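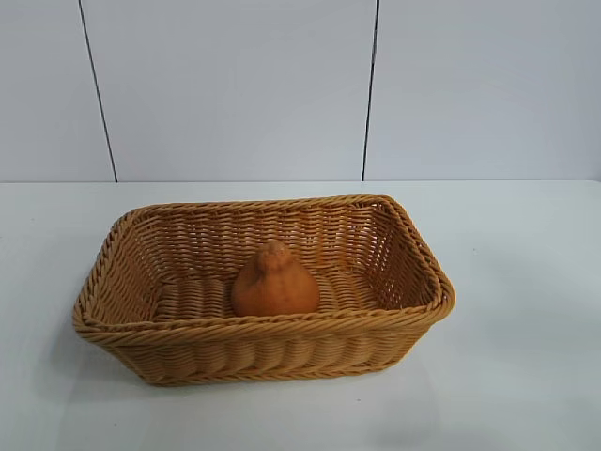 Figure 2. Woven basket with one orange, pear-shaped item inside, on a white table.

Nutsugah objected at the protocol stage that a single hearing threshold, taken on a single morning, would tell us little about how patients cope at home, and asked that speech-in-noise scores be made the primary outcome. The objection was accepted. Pure-tone averages were kept as a secondary measure so that the results could be set against earlier work on sudden hearing loss.

4.2 Recruitment and follow-up

Patients were recruited through the ear clinics at Edness and Saithong. Of 722 adults screened, 542 met the entry criteria and gave consent. The most common ground for exclusion was a hearing loss present for more than a month before the first visit. Patients with earlier surgery on the affected ear were also left out, as were those already taking oral steroids for another condition.

Each patient completed the sentence test in quiet and then in multitalker babble. Sentences were presented from a loudspeaker directly in front of the listener, with the babble played from the same position. Lists were drawn in random order and no list was repeated within a visit. Testers did not know which treatment group the patient belonged to.

Follow-up visits took place in the morning where possible. Patients who reported dizziness on arrival rested before testing, and the rest period was written on the visit sheet. Tinnitus was rated separately on a paper form, which the patient filled in before entering the booth.

4.3 Handling of missing scores

Missing sentence scores were treated as missing at random in the main model. Panyasiri repeated the analysis with the last available score carried forward, and the direction of the treatment effect was unchanged. Patients fitted with a hearing aid during follow-up were tested without it. Aid use was entered as a covariate in the second model only, and site was included as a fixed effect in both.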